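Otano 2 Benchtop Dehumidifier: notes after a year in the workshop

The Otano 2 replaced a Rurex unit that iced its coil every time the room dropped below 60 degrees. It has run for 364 days in a single-car shop with an uninsulated door. The humidistat was set to 45 percent and left alone.

Power draw at the wall is 200 watts with the compressor on, 2 in standby. The tank fills in 23 hours in May, the wettest month at this address. I now use the rear drain port, which takes standard garden hose. The fitting supplied in the box leaked until I added a second washer.

Control is adequate. The display reads 3 points lower than my Fairweather hygrometer, so set it accordingly. The fan has two speeds, and the low one is quiet enough to leave on while using the phone.

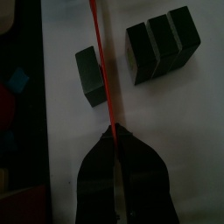

Filter access is the weak point. The grille is held by four clips, and one snapped at the second cleaning. Madent sells a replacement grille, but only with the filter included.

Rust on the saw table has stopped. I would buy it again at the sale price.

Gijs Vermeulen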